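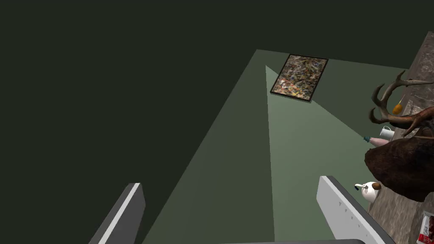
I promised to write down how we changed our office from fixed desks to height-adjustable desks. Several people in my feed asked. It will be a long thread, so please make tea first.

---

The short background. We are a drafting and estimating company, Bakthorpe, 28 people on one floor. The old desks were heavy, dark, with a drawer unit fixed under the right side. Left-handed people hated them. I am left-handed.

---

I am the office manager, so furniture is my problem. I had never bought more than a chair before this. If you buy furniture for a living, you will find some of my mistakes very basic. I am writing for the people who are where I was in December.

---

First mistake: I asked everybody "Do you want a standing desk?" Of course everybody said yes. It is like asking if they want cake. The better question is "How many hours last week did you wish to stand?" I asked this the second time and the answers became much more useful.

---

After the second question we had three groups. People who really wanted to stand every day, people who wanted the desk at a different height but sitting, and people who didn't care. The middle group surprised me. It was the biggest.

---

Why a different sitting height? The old desks were made for a tall person. Our shortest colleague had worked for years with her shoulders up near her ears and a box under her feet. She never complained. I am still a bit ashamed that I walked past that box every morning.

---

So please check the LOWEST height of the desk and don't look only at the highest. The seller always talks about the highest. Some cheaper frames don't go down enough for a short person with feet flat on the floor. This number is in small print, and sometimes you must ask for it.

---

We got offers from two sellers. Trurard makes a frame with one motor and Costello makes one with two. I will not say which company is better, I only know our own desks. I will say what I noticed.

---

With one motor: lower price, a bit slower, more noise. With two: it lifts more evenly when one side of the desk is heavy. Our drafting people have big monitors on arms, all on one side, so for them we took two motors. For the accounts team, one motor is fine.

---

Try the noise in a quiet room, please. In the showroom there was music and I heard nothing. In our office at four in the afternoon, when all are concentrating, one desk going up is like a small lift arriving. You get used to it, but it was a topic in the kitchen for a while.

---

Now the desktop. We kept some of the old tops! Kumaresan Krishnan from our workshop side looked at them and said they were still good, only the legs were old. He cut them narrower, drilled new holes, and sealed the cut edges.

---

The cost for each reused top, with his time and the edging, was $215. A new one in the size we wanted was more than that, and the old ones would have gone to the tip. If you have nobody handy in the company, I am not sure the sum still works for you.

---

One warning about reused tops. Ask for the weight. Ours were much heavier than the tops the frame was sold with. The frame has a limit and your monitors, arms, lamp, and the person leaning on the corner to chat are all part of it.

---

Depth is more important than I thought. We wanted to save floor space so I looked at shallow desks. Then Kumaresan put a monitor on one and I sat down, and the screen was nearly on my nose. We went back to the normal depth and made the aisle a little smaller.

---

Also the space BEHIND the desk. A fixed desk can touch the wall or the window sill. A moving desk can't. Ours need a gap, or they catch on the sill when they go up. We learned this with a cracking sound and one chipped edge. That desk is mine now.

---

Cables. I want to write this in capitals but I will be polite. Put the power board under the top of the desk, so that it travels up and down with everything. Then only one cable goes to the floor. If the power board stays on the floor, every cable must be long enough for standing height, and one will always be too short.

---

The long cable to the floor should have slack and go inside a flexible sleeve. We bought a sleeve from Stosach, it is a chain of small plastic pieces. It looks like a spine. Some colleagues like it and some find it a little creepy.

---

Privacy screens between desks: think about them before you order. If a screen is fixed to the desk it moves with the desk, so you keep your privacy while standing, but the neighbour gets a moving wall. If it stands on the floor, you look over it like a giraffe. We chose fixed to the desk, in plain grey fabric.

---

The width. The narrow model is 1,000 mm, and for a laptop person who is in the office for part of the week it is enough. For a drafter it is not a desk, it is a shelf. We bought the narrow ones for the shared places near the printer only.

---

Storage was the hardest conversation of the whole project. The drawer units can't be fixed under a moving desk. So they became units on wheels, smaller, with a cushion on top. People had to throw things away. One drawer had soy sauce packets in it from a restaurant which closed years ago.

---

I gave everybody one archive box and two weeks. What fits in the unit stays, what fits in the box goes to the store room, and the rest goes home or in the bin. It sounds strict. I was nervous to send the email. Most people thanked me later, one did not.

---

Installation. Sreekumar Kurup planned the order for us and it was very good: he did one row at a time, starting in the row furthest from the door. So the installers never carried frames past finished desks. I would have started at the door, like a beginner.

---

He also asked me to mark the positions with tape on the floor the evening before. I thought it was too much. But when I sat on a chair inside the tape, I noticed that the fire door would hit the last desk in the row. We moved the tape. Moving tape is cheap.

---

Memory buttons on the control panel: worth a little extra money. With only up and down arrows, people stop using the desk as a moving desk after a few weeks, it takes patience to find the right height again. With a saved height you press and continue your call.

---

For the shared desks the memory buttons are useless, by the way. Somebody else always overwrites your height. There I put a small ruler sticker on the leg. Everyone knows their own number now. I think mine will be in my head until I retire.

---

Are people standing? Yes, more than I expected in the morning and almost nobody after lunch. Some have never pressed the button after the first day, and this is also fine. They chose a good sitting height once, and their shoulders are where shoulders should be.

---

Things I would do differently: order one desk of each type first and let it live in the office for two weeks. Ask for spare control panels in the same order. Buy better mats for standing, the thin ones slide and I have already put half of them in the cupboard.

---

Also I would change the chairs in the same project. A new desk makes an old chair look very sad, and the armrests of our old chairs hit the underside of the new tops when the desk is low. So now I am reading about chairs. If you have bought chairs for a mixed team, tall and short, please write me what you chose and if the armrests go low enough.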